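Platform Notes, March issue

When the rules for comments change overnight

Many of you wrote to us after the change at Wiveo, so we give most of this issue to it. For readers who do not use the service: Wiveo is a video site where people also write long comments, and for many small communities the comments are more important than the videos. Since the first Monday of the month, every comment on a news video waits in a queue before other people can read it. There was a short notice inside the app, and it disappeared when you closed it. I closed it too quickly myself and had to ask a colleague what it had said.

The notice said that comments would be "reviewed for quality and safety." It did not say who does the review, or how long it takes, or what happens with a comment that is refused. The help page was changed two days later and now has one more sentence, which says that most comments appear "within a reasonable time."

We asked our readers to send us their experience. The answers are very different from each other. A reader who runs a channel on city transport told us that her comments came through in a few minutes, also the critical ones. Another reader, who writes mostly about housing, had a comment waiting from the morning until after 11 p.m., when the discussion was already over. A third one had the comment refused, changed a single word, sent it again and saw it published. He does not know if the word was the problem or if a different person looked at it the second time. I also don't know, and the company did not answer this question when we sent it.

What Wiveo did answer is that the queue is handled by an outside company, Conier, which does the same work for several shopping sites. This is interesting to me. To check a review of a vacuum cleaner and to check an argument about a new law are two different jobs, and I would like to know if the people who do them receive different training. Conier sent us to its website, where there is a page on values and a contact form. We filled in the form.
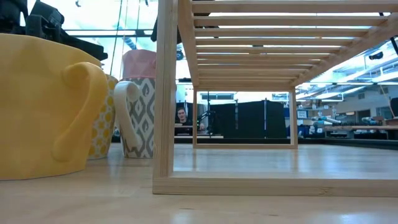 There is also the question of the limit. Comments on news videos can now have 400 characters at most, and the old limit was much higher. For a joke this is enough. For somebody who wants to explain why a report has a mistake in it, and to give the source, it is very little – a long link can eat half of it. Some people have started to post their answer in 2 parts, but each part goes into the queue alone, and the second one often appears first. You can imagine how this looks to a person who reads it without knowing the reason.

Gokitz, the smaller competitor, went another way. There the owner of the channel decides if comments are checked before or after publishing, and the choice is shown under the video in plain words. When a comment is removed, the writer gets a message with the number of the rule. The rules are on a public page, and there are 40 of them, so I cannot say that the system is simple. Some are so close to each other that I had to read them several times. But a person who is refused can at least look up the rule and write an appeal that speaks about the same thing.

I do not want to make Gokitz look better than it is. Several channel owners told us that they have switched the comments off completely, since checking them takes their whole evening. If the work is given to the owners, and the owners are not paid for it, a part of them will choose silence. A local news channel in Uchida did this in the same week as the Wiveo change, and its regular viewers now talk in a private group where new people cannot enter without an invitation.

A few practical points for those who still write on Wiveo. Keep a copy of your comment before you send it, because the text of a refused comment is not saved anywhere that you can reach. Write down the time. If it is refused, use the form under Settings, then Account, then Other – the button next to the comment itself only reports a technical problem and nobody from the review side reads it, as the support desk confirmed to us. Please write to the support desk in English or Spanish, as other languages are answered much later at the moment.

We continue to collect cases for the next issue. It helps us if you send the comment as you wrote it, the title of the video, and the answer you received, if there was one. We will not print your user name. Cases from shopping sites that also work with Conier are welcome, and if you have worked in such a review team yourself, we would be very glad to hear from you. Our address is the same as always, at the bottom of the mail.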